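Learning Portuguese at the kitchen table, month nine

29/01/2020

Filed under: Language Diary, Everyday Life

I missed my own deadline for this update, so it's a long one. Get a coffee! 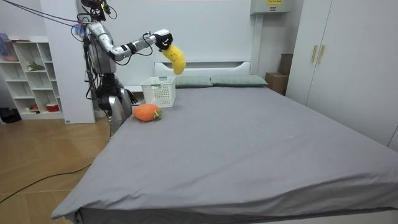
Meron Workneh wrote under the last post that I should quit the word lists altogether and just listen to the radio until my ears gave in, and that she'd gotten further in Italian from two months of call-in shows than from a whole year of class. I've thought about that comment more than she probably meant me to. I even tried it for a week. I had a station from Lisbon going while I made dinner, and I can report that I now know the jingle for a mattress sale by heart and can say "traffic is slow on the bridge" with real feeling.

But I didn't quit the lists. I like my lists! I have 1,000 cards now, the paper kind, cut from index cards because I'm cheap, and they live in two shoeboxes in the cupboard next to the rice. One box is words I know. The other is words I've met and can't hold on to, and that one's a lot heavier, if you were wondering. Every Sunday I go through the heavy box and move the ones that stuck, and sometimes I have to move a few back the other way (hello again, "apesar de").

For anyone new, the background is pretty simple. My mother's side came over from a village outside Aveiro, and by the time it got to me the language had worn down to food, swearing, and one song about a cat. I can order you a very good dinner and insult your driving. I couldn't, until last spring, tell anybody what I did yesterday. So in May I signed up for the evening course at the Otcombe library, which meets in the room with the radiator that knocks, and I've been going ever since, apart from the stretch when I had the flu.

The course is four of us plus the teacher. We use a textbook called Rangel, which everybody complains about and which I've gotten weirdly fond of. It's old enough that chapter two is all about sending a telegram. The people in it are always at a train station and they're always worried about their luggage. I've never once needed to say "my trunk has been sent to the wrong hotel," but if it ever happens I'm going to be magnificent.

Where I'm stuck right now is the past tenses. There are two main ones you need right away, and I get the idea in English perfectly well — one is for the thing that happened and got finished, the other is for how things were, or what was going on, or what you used to do. Fine. Then I open my mouth and it's like reaching for a light switch in somebody else's house. I told the class that my grandmother died every summer at the beach. What I wanted was that she used to swim there. So that was two mistakes in one sentence, a wrong verb as well as the tense I was so pleased with myself for getting right.

What's helped is writing tiny diary entries, three or four lines, before bed. What I ate, who called, what the weather was doing when they called. The weather-was-doing part forces you into the second tense and the calling forces you into the first, and after a few weeks of it I noticed I'd stopped looking at the chart taped inside the cupboard door. I still get it wrong a good amount. But I get it wrong faster, and I can usually hear the clunk right after.

Pronunciation, ugh. European Portuguese swallows its vowels like it's being charged for them. I can read a page of the newspaper now with the dictionary beside me, and then I hear the same page out loud and it's all sh and zh with a few consonants floating by. My cousin Rogério Pacheco has been very patient on the phone about this. He reads me the soccer results slowly, then at normal speed, then slowly again, and I write down what I think the scores were. Last Saturday I got 9 goals for a team that had scored two. He let that sit there for a while before he corrected me. He's also told me I say "pão" in a way that he won't repeat in front of his kids, and I've been standing in the shower practicing nasal vowels ever since. If you live in the apartment below mine, I'm sorry about that.

A couple of you asked about apps. I used one for the first two months and it was good for getting me to show up every day, and then I found I was playing for the streak and guessing from the shape of the answers. I'm not against them! They just weren't teaching me to say anything to a person. I do still use the one with the recordings on the bus.

And somebody asked about kids' books. Yes, get kids' books, but be ready, because they're harder than you'd think. They're full of words like "burrow" and "thimble" and the sounds ducks make. I've had better luck with recipes and with the letters page of a magazine my aunt sends over, where people write in about their neighbors' hedges. The grammar's ordinary, everyone's annoyed, and you can follow annoyed people in any language.

Next thing on the calendar is Festex, the little food and music weekend they do out at Claltelberg, where there's a Portuguese bakery stall every year run by two sisters who talk at a terrifying speed. Last year I pointed. This year the plan is to order in full sentences, ask how long they've had the stall, and understand the answer, or at least enough of it to nod in the right places. I've been rehearsing on Rogério, who plays the bakery sister with far too much enthusiasm and keeps telling me they're out of everything.

Meron, to get back to your comment, I'm keeping the radio on during dinner. I'm also keeping the shoeboxes. If you've got a call-in show you'd recommend in Portuguese, leave it below, and preferably one where people phone up to complain about hedges.

I still owe you all the post on ser and estar. It's half written and it's giving me a headache, so give me another week or two on that one.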